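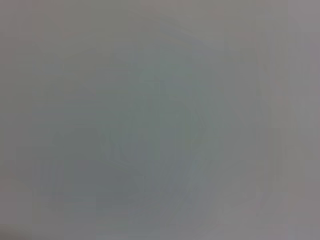 Module Entretien des locaux – Support de cours
Séance 2 : dépoussiérage et rangement d'un local de stockage
Centre de formation Prullholm

1. Objet de la séance
La séance traite de la remise en ordre d'un local de stockage équipé de rayonnages. Les notions de charge admissible et de sens de circulation, vues en séance 1, sont supposées acquises.

2. Définitions
Poussière sédimentée : particules déposées sur une surface horizontale, remises en suspension par le passage ou par un balayage à sec.
Zone propre : partie du local déjà traitée, dans laquelle aucun article non dépoussiéré ne doit être reposé.
Article orphelin : article sans emplacement attribué sur le plan de rangement.

3. Ordre des opérations
On travaille du haut vers le bas et du fond vers la porte. Les étagères sont vidées une par une, jamais par travée entière. Chaque article est essuyé avec un chiffon microfibre légèrement humide, puis posé en zone propre. La tablette est essuyée en un seul passage continu, chiffon plié en quatre – on change de face à chaque tablette. Le sol est traité en dernier, par balayage humide.

Le plumeau est exclu. L'aspirateur est admis pour les angles et les plinthes, avec la brosse souple.

4. Rangement
Les articles lourds vont sur les deux niveaux inférieurs. Les étiquettes sont tournées vers l'allée. Un espace libre de 2 cm est conservé entre les articles et le fond du rayonnage. Les articles orphelins sont regroupés dans un bac Bullilo et inscrits sur la fiche de relevé avant toute attribution.

5. Application
Local de référence : réserve du site Atinga, 17 tablettes, 115 articles inscrits au plan. Établir l'ordre de traitement des travées, situer la zone propre et remplir la fiche Voven. Les tablettes de plus de 2000 mm de hauteur se traitent depuis un marchepied – l'escabeau double n'est pas autorisé dans l'allée.

À rendre en avril, avec le plan annoté. Les fiches sans légende ne sont pas corrigées.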